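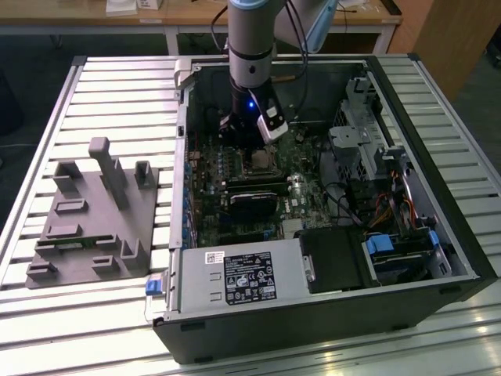

WUSTIA, January

Nesma Radwan keeps a kettle going from the minute she unlocks the door, and the first thing she did when I came to see her was hand me a mug and tell me where I could not put it down. The work tables at Orkumari are for computers. Drinks go on the windowsill, with the biscuits, and after an hour of watching her talk and point and wave a screwdriver around I could see the sense in it.

Orkumari takes in old desktop computers from offices, schools and anybody with a full closet, and either gets them running again or takes them apart for the pieces other machines need. Last year 1,362 towers came through, and 867 of those left again as working computers. Radwan knows both numbers by heart and will tell you (with some feeling) that the second one ought to be bigger.

"People wait too long," she said. "They put the old computer in the garage because they feel bad about throwing it out, and it sits there for years with the spiders, and then one Saturday they finally bring it to me. I would have loved it so much more when it was younger!"

She grew up in Shao, where her uncle had a radio and television shop, and she did her homework on the counter among the tubes and the soldering irons. She says she was not allowed to touch anything and touched all of it. Computers came later, at a community college, and after that a string of jobs in office support where, as she puts it, she spent her days telling people to turn things off and on again and her lunch breaks in the storeroom with the side panel off something.

I had asked her to explain what she sees when she opens one of these machines, because to me the inside of a computer has always looked like a city seen from an airplane, and about as easy to find your way around in. She was delighted to be asked. The case goes on its side, the panel comes off, and then, she says, you should just stand there for a minute with your hands in your pockets.

"Everybody wants to start pulling. Don't pull! Look first. The big metal box along the edge is the power supply. That's where the electricity comes in, and it's the one part I tell people to leave shut. You don't open that box. You read the label on it, you say thank you, and you move on. Then you find the bundle of colored wires and you see where they go. The wires will tell you a lot, if you let them."

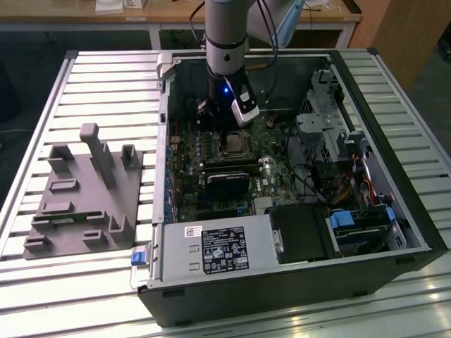

A Dell desktop with its side panel off and the processor socket in view.

She has a soft spot for the older office towers, the big black ones that turned up by the truckload when companies were changing over. They are heavy, she said, and no one has ever called them pretty, but they were made to be opened by a person in a hurry. She likes the blue plastic tabs on the drives in particular. A color you can find with your eyes half closed, she says, is a kindness to whoever has to fix the thing at the end of a long day.

"I worked on a slim little computer last fall that was glued together. Glued! I was at it the whole afternoon and I said some words in front of a student that I had to apologize for. Then the next one on the table was one of these old towers and I could have kissed it."

The part of the job she talks about most, though, is the processor. It is the square piece in the middle of the motherboard that does the thinking, and it normally lives underneath a cooler that carries its heat away. Between the two goes a thin layer of paste, and in a computer that has been running for years the paste is often as hard as old toothpaste on a bathroom sink. Plenty of the machines that people give up on as slow or noisy, Radwan told me, only need that layer cleaned off and put on fresh, and the dust taken out while you are in there.

She does this with a lint-free cloth and rubbing alcohol, working from the outside in so that the mess does not spread, and she is not a person who likes to be rushed at it. I asked how she knows when it is clean enough. She thought about it for a while and refilled my mug, and then said that when she can't stop herself from showing it to somebody, it's clean.

Getting the processor out of its socket is another matter, and she lowered her voice a little when we came to it, the way my grandmother did when she talked about pie crust.

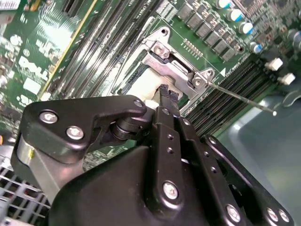 "There's a little metal lever at the side, and you push it down and out and then let it come up slowly, with your finger on it the whole way. Never let it spring. Then the metal frame opens, and you lift the processor straight up by its edges. Straight up! No tipping it, no sliding it. What's underneath is very fine and very easy to bend, and I have bent it, so I know. I was twenty-three years old and I can still tell you what I was wearing."

Which was what, I asked.

"A yellow cardigan. I gave it away."

Her Saturday class is where most people in town have met her. It began with neighbors who wanted to know whether their own computers were worth saving, and by now 44 people have gone through the whole course, which ends with each of them taking a tower down to the bare case and building it up again. Some bring their children. One retired couple from Wullolum drove in every week through the winter and did the entire thing as a team, with him reading out the steps and her holding the screwdriver, and they have since fixed up computers for most of their street.

Radwan hands out very little paper. She tells everyone to take a picture before each step, and to sort the screws into a muffin tin, going around the cups in order, so that putting the machine together again is only a matter of going around the other way. She has muffin tins all over the place. She has been given so many by former students that she has started baking, she said, and the biscuits on the windowsill were hers, and very good.

It was getting dark by then and I had been there far longer than I'd said I would be. I mentioned that I had an old desktop of my own at home, in a closet, under some coats. She put down her mug and asked me what year it was from, and whether it had ever been near a cat, and then she wrote my name on the list for the next class without asking whether I was free.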